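Play Corner Refresh: how we're going so far

Progress report to the Odine small grants program
Prepared by Zerrin Özkan, Urby Toy Library

Hello again from the toy library! You asked for a report at the halfway mark, and I've been putting it off until the kitchen sets were sorted, which they now mostly are, so here we go. I've tried to stick to the headings in your template but I've wandered a bit in the middle, sorry.

Where we're up to

You'll remember the grant was $4000 to replace and extend our pretend kitchen collection, which was by a long way the most borrowed and most battered part of the library. Half the sets had turned into mystery bags. A family would take home "Kitchen 3" and find two lids, a dinosaur and a whisk. We've now spent $882 on storage, labels and cleaning gear, and a good chunk of the rest on the toys themselves (the full breakdown is in the spreadsheet Farzad sent with this report, please go by that and not by me).

We planned for 9 kitchen sets by the end of the project. Five are finished, labelled and out on the shelf. The other four are in various states of undress on the back bench, waiting on bits and pieces.

Sorting the old stock

This took far longer than I said it would in the application. I had pencilled in a couple of evenings and it ate most of March. We tipped every old kitchen bag onto the floor and put like with like: pans with pans, fruit with fruit, and a very large pile of things that weren't kitchen at all. Anything cracked or chewed past saving went in the bin. Anything that only needed a scrub got one.

I'm glad we did it properly, though. We found we had no shortage of plates and enough plastic peas to sink a boat, but hardly any cooking tools, and almost nothing that looked like it belonged in a kitchen built in the last thirty years. The kids had been pouring tea and serving cake quite happily, but there wasn't much to actually cook with. So we shifted some of the money from crockery over to pans, spatulas and appliances. I rang to check this was all right before we ordered, and thank you for being so quick to say yes.

What goes in a set now

Farzad and I went back and forth on this for ages. He wanted every set identical so returns would be easy to check. I wanted them all different so families would have a reason to come back for another one. We've landed in between. Each set has a core (something to cook in, something to cook with, something to eat off and some food) and then an extra that gives it its own flavour. The baking one has trays, the picnic one has a basket, and so on.

The one I'm fondest of is the breakfast set, which has a little toaster oven with knobs on the front. It's also the one with the colander, and I can't tell you how much small children love a colander. It's a hat, it's a boat, it's a bath for strawberries. The pan and its green spatula are a good size for little hands too, and the colours are soft enough that the shelf has stopped looking like an explosion in a paint shop.

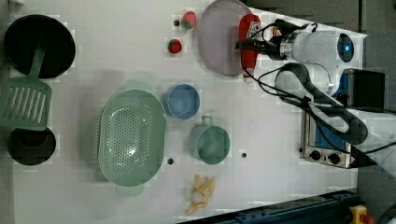 Breakfast set pieces on the white table, with the toaster oven at right.

A few notes on the choices, seeing as you asked in your last email how we were picking things.

Food has to be easy to recognise. Bananas and strawberries are perfect for this, and they're what the under-threes go for first. We had a bag of beige lumps in the old collection that might have been bread rolls or potatoes, and there was a long argument about them at a Saturday session between two four-year-olds. They've been retired (the lumps, not the four-year-olds).

Sauce bottles are staying. There was some feeling among parents that a red squeeze bottle only encourages squeezing of real ones at home. I do see the point! But it gets used in every single game, and children who won't talk to each other over anything else will talk about who gets sauce.

We've also gone for fewer pieces per set than before. The old sets were stuffed so full that families dreaded packing them up, and I think that's where a lot of our losses came from. If everything fits in the tub with a bit of room to spare, it tends to come home again.

Storage and labels

The tubs are the Flista ones, clear sides and a clip lid, and they stack properly on our shelves, which the old bags never did. Each one has a picture card tied to the handle so that kids can help with the pack-up even if they can't read yet. I was a bit doubtful about the cards. I thought they'd be torn off in a week. So far only one has gone missing, and the family brought it back later with an apology drawn on the back in purple texta, so I've kept that one for the noticeboard.

We've put a dot of coloured tape inside each tub and the same colour on the shelf edge. It's a small thing but it has made the end of a session so much quicker. We used to be standing around with armfuls of stuff asking each other where the blue one went.

The labels themselves have been a nuisance. The first roll peeled in the wash. The second roll stuck so well that I'd have had to take to a saucepan with a chisel to fix a typo. We're on a third kind now and I'm cautiously pleased with it.

How families are finding it

Very well, from what they tell us at the desk. The finished sets are rarely on the shelf for long, and there's a waiting list for the breakfast one. One grandad told me he'd been served so many pretend eggs over the weekend that he'd gone off real ones. A mum who'd stopped borrowing because she was tired of fines for missing bits has come back, and she says checking the tub against the card takes her hardly any time.

We've also had a few requests I hadn't thought of. Several families asked for things their own kitchens have and our sets don't: a rice cooker, a tagine, a flat griddle for bread. The Shirazi playgroup, who share the hall with us on weekday mornings, have offered to sit down with us and go through what they'd like to see. I'd love to build one of the remaining sets around that chat, if you're happy with it. It wouldn't change the total, only what's in the tub.

What hasn't gone so well

The sorting, as I said, ran well over time. That pushed everything else back, and the last sets will be later than the date in our plan. I should have asked for more hands at the start and I didn't.

The wooden stove we ordered as a big shared piece for the hall arrived with a split door. The shop has been decent about it but the replacement is slow coming. In the meantime the kids have been using an upturned crate with rings drawn on in chalk, and I have to say they've shown no sign of minding.

We also underestimated the cleaning. Pans and bowls are easy, they go in a tub of warm soapy water and dry on the rack. Anything with knobs, hinges or a door needs going over by hand with a cloth and an old toothbrush, and that's a slow job after a busy session. Farzad has written up a cleaning sheet so it gets done the same way whoever's on, and we've bought a second drying rack out of the storage money.

What's next

Finish the four sets on the back bench. Two of them only need food and a picture card. One is waiting on a kettle. The last is the one I'd like to hold for the playgroup.

Get the stove sorted, or get our money back and find another.

Photograph every finished set for the borrowing catalogue, so people can see what they're getting before they reserve. Farzad's cards are lovely but they're small, and parents have been asking for something they can look at on their phones.

Run an open morning once everything's on the shelf. You'd be very welcome — there'll be real tea as well as the other sort.

Anything we need from you

Just two things. Could you let us know whether the change to the last set is fine, and could we have a short extension to cover the delay with the stove? I don't think we'll need much, and we're not asking for any more money.

Thank you for backing this. It's a modest sort of project on paper, I know, but I hear pretend kettles being filled from one end of the hall to the other all through a session now, and I'm very happy with how it's coming along. Ring me any afternoon if something in the spreadsheet looks odd, or ask for Farzad, who will be able to explain it properly.

Zerrin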